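6. Setting Up the Bedroom Sensor

This section covers placement and pairing of the Skostness room sensor in a sleeping area. Complete Section 5 (Hub Installation) first. The hub must be powered and its status light must be steady green.

6.1 Before You Start

You will need:
The room sensor and its wall bracket
Two bracket screws with anchors, or the adhesive pad supplied
A pencil and a small level
The Dostside app, signed in to the same account as the hub

Remove the pull tab from the battery compartment. The sensor light blinks amber for 15 seconds while the unit runs its self-check. If the light stays red, see Section 9.2.

6.2 Choosing a Location

The sensor reads air temperature and relative humidity. Readings are affected by direct sun, supply vents, exterior walls and large soft furnishings. Select an interior wall with open air in front of it.

1. Stand at the head of the bed and find the nearest interior wall that is clear of shelves and door swing.
2. Mark a point at chest height. Do not mount the sensor near the ceiling or at floor level.
3. Check that the point is at least 300 mm from any lamp, charger or television.
4. Check that the point is at least 500 mm from window curtains. Air trapped behind a closed curtain can be much colder than the room.
5. Confirm that bedding cannot cover the sensor when the bed is made or unmade.

Tile and stone floors respond slowly to heating. In rooms with these floors, expect the temperature near the floor to trail the sensor reading in the morning. Set the Floor Type option in step 4 of Section 6.4 to Hard. 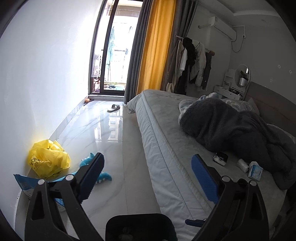
Figure 6-1. Bedroom with tile floor and curtains.

If the bed has a cover that hangs over the side, leave an open path between the bed and any floor vent. A blocked vent causes the hub to run longer heating cycles and may produce a Low Response alert.

6.3 Mounting the Bracket

1. Hold the bracket against the wall with the arrow pointing up.
2. Level the bracket and mark both screw holes.
3. Drill the holes, insert the anchors and fasten the screws hand-tight.
4. Slide the sensor down onto the bracket until it clicks.

CAUTION: Check for wiring and pipes before drilling. Do not use a power driver on the bracket screws. Overtightening bends the bracket and the sensor will not latch.

NOTE: The adhesive pad is suitable for painted drywall and glazed tile. It does not hold on textured wallpaper. Clean the surface with a dry cloth and press the pad firmly before attaching the sensor.

6.4 Pairing

1. In the app, open Rooms and select Add Sensor.
2. Press and release the button on the underside of the sensor. The light blinks blue.
3. Select the sensor when its serial number appears. Compare it with the label on the back cover.
4. Enter the room name, set Room Use to Sleeping and set Floor Type.
5. Select Save. The light turns off when pairing is complete.

If the serial number does not appear, move the sensor next to the hub and repeat steps 1 through 3. A sensor already paired with a Prirkness hub must be reset before it can be added. Hold the button until the light blinks red, then release it.

6.5 Night Schedule

The default night schedule lowers the set point by 4 degrees Fahrenheit. To change it, open Rooms, select the bedroom and edit Night Offset. Changes take effect at the start of the next scheduled period.

Document owner: Savita Sisodia
Revised 13 Oct 2024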